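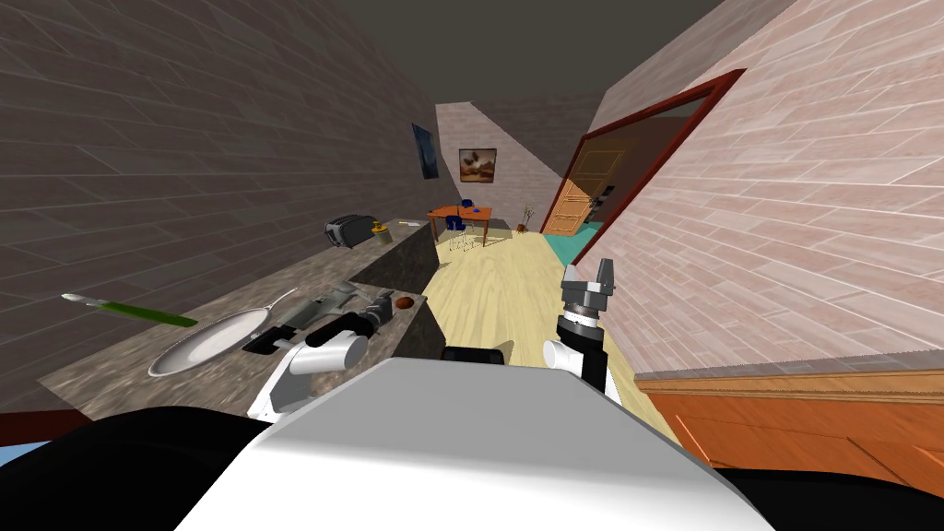

Keminness kitchen in the simulator, left gripper over the counter, right gripper pointing up.

July
By Ferenc Katona

Progress report to the Soltard education fund – Keminness student robotics club

Sorry for the gap after the spring report. We had exams, then the move out of the old lab, then two weeks of everybody being away at different times. The club is back to full sessions now, 4 pm to whenever the building closes.

Short version. The simulator side is working and the students can run it without me. The tabletop tasks are in decent shape on one arm. Two arms at once is behind plan. Money is fine, see the end. We still intend to enter the Rizzi challenge and still intend to enter both tracks, though I would like to talk about that second one.

Where we were supposed to be

The plan you approved had three blocks. First get a two-armed robot standing in a simulated kitchen and have the students drive it by hand. Second, record enough driven runs to train something. Third, let the trained thing try the task alone and see how it scores.

Block one is done. Block two mostly done. Block three started, early days.

Block one notes

Took longer than written. The first kitchen we built was far too easy, wide and square with nothing on the counter, and the students got bored of it in a week. The one we use now is a narrow room with a long speckled counter down the left and a cabinet on the right, a toaster and a small yellow-green container at the back of the counter, and a doorway through to the next room. Students picked the rugs and paintings. I was against spending time on paintings. They were right, it keeps people coming back to work on it, and the younger ones learned the layout tools that way.

The items at the near end of the counter change between runs. Sometimes a plate, sometimes a frying pan, the green-handled utensil tends to stay. Swapping is done by a script the second-years wrote on top of Gritero, which loads the room and puts the objects down. It used to drop things through the counter every so often. Fixed in June, mostly.

Driving by hand is harder than any of us expected. You have the view over the robot's own chest and you have the wrist views, and the students take a good few sessions before they stop overshooting. We put a new rule in: everyone drives one arm for a full session before touching the second. Fewer arguments, better recordings.

Block two, recordings

We have 3,483 runs on disk. After cleaning, 1,742 are usable. I know that looks bad. Most of what got thrown out is from the first month, when the recorder was saving the arm positions and the pictures out of step and we did not notice. A student caught it while making a poster. The raw files are kept in case someone works out how to line them up again, but I am not counting on it.

Since the fix the reject rate is way down and the students do the checking themselves, in pairs, one watching and one marking. The marking sheet is one page. Happy to send it.

The camera in the head view also got knocked crooked on purpose for part of the set, so the whole kitchen leans over. Teh idea came from the students, who wanted the trained arm to cope when the body is not level. We went further with the lean than I would have, and I was ready to say no, but the drivers got used to it quickly.
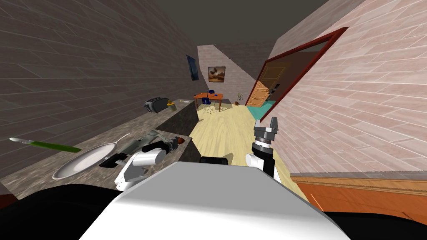

Block three, the arm on its own

One arm, one object, known start. We ran 70 trials over the month. The arm got to the object and closed on it in more than half, which I am pleased with for a first pass. Lifting is worse. It tends to close a little early and push the thing along the counter, and once something is near the front edge you can guess the rest.

Then 20 trials with the object in a place it had not seen. Poor. Three good ones. The students want to fix this by recording more, I want them to look at the failures first, so we agreed to do both, an hour each per session.

Two arms together is not ready to report. The left does its job and the right mostly stands there. We have hand-driven runs using both but not enough, and the pair of drivers who were good at it have graduated. Training up the next pair now.

Also new this month is a drill on the wrist view only, fingers open, nothing held, head view switched off. The driver has to say out loud where the gripper is in the room before moving it. Sounds simple. It caught out every one of us the first time, me included.
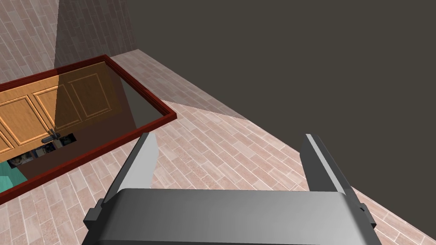 We do the drill at the start of each session and it takes ten minutes. Drivers who have done it make cleaner approaches, I think, though I have not measured that and won't claim it in the final report unless we do.

Money

Spent on the two workstations and the storage drive as planned. Travel for Rizzi not touched yet. The controller line is under budget, two of the hand controllers came to us second hand from another school. I would like to move what is left of it into storage, we will fill the drive by winter at this rate. Please confirm by email if that is ok, no form needed on our side.

Problems and asks

Rizzi two-arm track. The one-arm entry is safe. For the two-arm entry I would rather decide in the fall, after the new drivers have had time. If the fund needs an answer earlier then tell me the date.

Machine time. Training runs overnight and the building shuts the power to our floor on some nights without notice. Lost two runs to this. A letter from Soltard to the facilities office would help, they dont answer mine.

Next report will have the second round of unseen-position trials and the marking sheet attached. Visits welcome any afternoon, the students like showing it – just let me know so someone has the machines on.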